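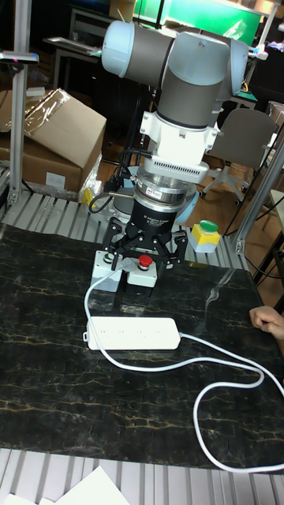
Lleucu Eynon thinks I've got the whole thing backwards and that a power strip is an easy object to live with, right up until you give it more cord than the table can hold. She told me so after reading the first draft of this section, and she wanted the slack moved to the front. So here it is at the front, and the strip itself comes second!

### 4.2 Slack, and where it goes

When I started going through the diaries from the Fetside workrooms, I expected people to complain about running out of outlets. A few did. But most of what they wrote, page after page, was about the loose part of the cord: it slid under a notebook, it hung over the side, it caught on a sleeve. We had 582 diary entries that mentioned a power strip in some way, and in 105 of them the writer never got as far as the outlets at all (I checked those twice, because I didn't believe it the first time).

I ended up using three words for the slack. "Loop" is cord that curls around and stays on the tabletop. "Drop" is cord that goes over an edge and hangs. "Run" is the boring part in between, the bit that lies more or less where it's going. The same cord can be all three, and usually is. In Figure 4 there's a loop by the push-button boxes and then, over at the right, a run across the table that turns into a drop near the edge. I'd code that table as "both," and I'd put the drop first, since a drop pulls on things and a loop mostly just sits there being ugly.

Nerea Cordero, who coded the other half of the diaries, wanted a fourth word for cord that ends up beneath something. I see why. It came up a lot at the Skandar site, where people park boxes on top of everything. In the end we left it as a note next to the main code, and our agreement got better once we did (Table 3). I still have some doubts about the early May entries, which are short and were mostly written at the end of the day by people who wanted to go home.

Then there's the question of what shares the table. A strip in the middle of a tabletop takes up the good part, the part you can reach from every side. People know this and do it anyway. One writer at Arango called the strip "the centerpiece," and another wrote that she had started setting her push-button boxes down wherever the cord wasn't, which made me laugh and then made me look at my own desk. I'd love to say we found a best spot for the strip. We didn't. The back edge is popular with people who plug in once and leave it; anyone who swaps plugs all day wants it close, and they put up with the clutter.

### 4.3 Plugging in with slack around

So what do people do with the loose cord at the moment they plug something in? I asked this at the end of each visit, 75 visits in all, and I got two kinds of answer. The first was "nothing," and I have no reason to doubt it. The second was much more fun to listen to, with people waving their hands around to show me: they take hold of the cord near the plug, keep it there until the plug is seated, and let the rest of it do what it likes across the table. I call this the near hold. Figure 5 has one, finger and thumb on the white cord close to where it leaves the plug, with wide curves of cord over the dark tabletop.

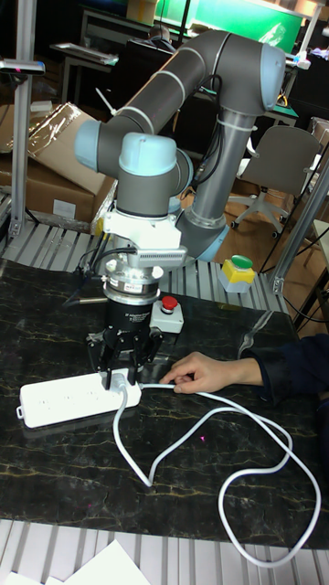
The far hold is the other option, where you gather up the slack somewhere down the cord, and hardly anyone described it to me as something they liked. It keeps the table tidy for a second or two. But a gathered cord is stiff and a bit springy, and several people said it pushes back at the plug, so they'd rather leave the curves alone and sort them out later (or never, going by the diaries). Yurani Restrepo has suggested we measure that push properly, and I hope she does, as all I have is what people said.

I should add that the diaries and the visits don't line up perfectly. The people who wrote the most about drops weren't the ones who used the near hold, and I can't tell you why. It may come down to table height, or to cord length, which we wrote down at Celtetti but forgot to write down at Arango. That's on me. The full set of codes, nearly 4000 of them once you include the notes, is in the appendix, along with the wording of the visit question and the two versions of it I threw away.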